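Chapter 4
Hands on a Budget

Loubna Berrada built her first gripper in February, on a shared bench, for 89 dollars. It closed beautifully. Opening took another month. Most home builders spend their money on motors and their evenings on fingers, and this chapter is about the evenings. We begin with what the wrist sees, then move on to pads, cables and regret.

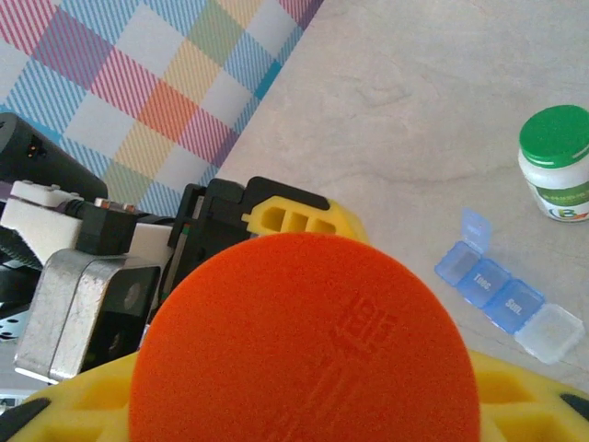

Figure 4.1 Wrist view with pill organizer and green-capped bottle.

Keep your receipts.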